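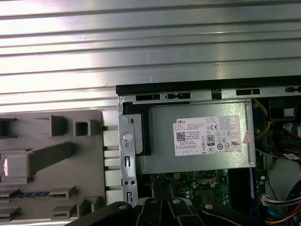

Subject: Re: [odov-build] Connector practice on the desktop

Burgi Wallner wrote:

> Did you settle on a target for the unplugging tests? I still think the
> Dell is a bad place to start. The fingers are wide, and the area under
> the power supply is tight. Also, is the wrist camera any use once you
> are that far in, or are you working from the bench view?

I'm staying with the Dell for now. The wrist view is good enough to work from. With the side open I get the board below the power supply, both fingertips, and the cables over on the right. What I lose is the bottom edge, where the gripper blocks everything, and that includes part of the cable loop in the lower right corner.

Glare is the bigger problem. The ribbed metal panel behind the case throws bright bands across the top of the picture, and the Jidix tracker keeps picking those up as edges. I plan to hang a dark cloth over it before the next session. If that fails I'll mask off the top of the image in software, but I'd like to keep the black rail as a reference.

Settings at the moment, for anyone building the same arm:

- approach speed 30 mm/s, dropping to 2 mm/s near the board
- exposure locked, auto white balance off
- mains cord out of the supply before the arm goes anywhere near it

I want 200 dry approaches logged before the fingers close on anything. The first target will be the small white connector beside the dark blue slot. It has wires going into it, so a bad grip angle should be easy to spot.

Burgi, do you still have the narrow fingertips from the Ortner build? I could use them in December – mine are the stock ones, and I don't want to file them down if yours will bolt on.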